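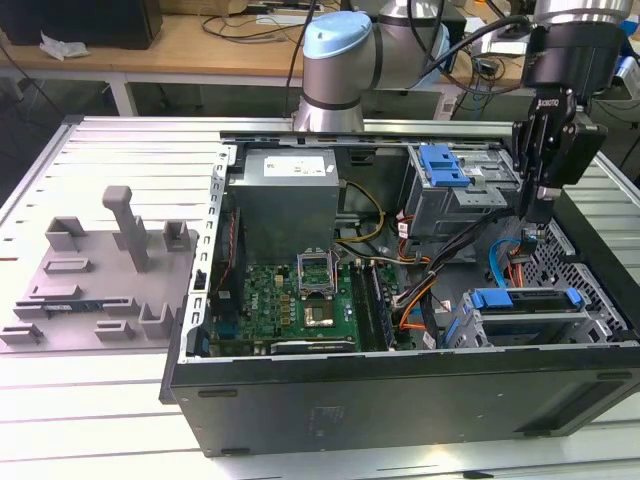

Before you give away or recycle an old office computer, get your files off it and clear the drive. Most of the work is done with the machine closed and running. You only need to open the case if it will no longer start and the drive has to come out. On a desktop tower, lay the case on its side and take off the side panel so the inside faces up. The white label on the power supply is a handy landmark when you are describing to us over the phone where something sits.

What you need

An external drive with at least 1000 GB free
Your network login
The asset number from the sticker on the case

Step 1. Copy your files

Plug in the external drive and make a new folder named with the asset number. Copy Documents, Desktop and Pictures into it. Check Downloads too. People keep more in there than they think. Export your browser bookmarks to the same folder.

If the copy stops on one file, write down the file name, skip it and go on. Long file names cause most of these errors. 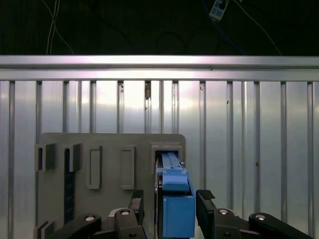 Step 2. Check the copy

Right-click the original folder, choose Properties and note the number of files. Do the same with the copy. The two should match, apart from anything you skipped. Open 10 files of different types from the external drive, including one large spreadsheet.

Step 3. Sign out

Sign out of email, cloud storage and any licensed programs. Plorkstead licenses are tied to the machine and must be released from the Account menu, or the next computer will refuse the key.

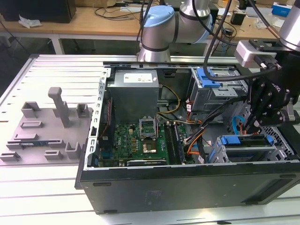 Fareck IT Services, Equipment Desk, Room 402

Step 4. Erase the drive

Start Reset from the system settings and choose to remove everything. Pick the full clean option. Keep the machine plugged in and leave it until the progress figure reaches 100 percent and the welcome screen comes up.

Step 5. Hand it in

Bring the computer and its power cord to the desk. Monitors go on a separate form. Questions about the form go to Giang Mạc.

Last updated 26 March 2021 by Mogens Stougaard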